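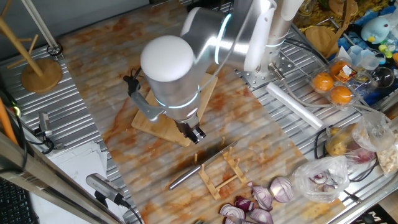 Robotic arm above a wooden cutting board

Search the archive Go

2025-01-22
To: Casby League club secretaries

> Must players removed with a suspected concussion miss the next fixture?

Yes. The player may not return until the league office has received a signed medical clearance. Forms for the March fixtures should be sent to the Koivisto Ground office.

Casby League Office

Recent messages
Pitch inspections at Voltar Park
Jeto Cup: squad lists
Touchline first aid cover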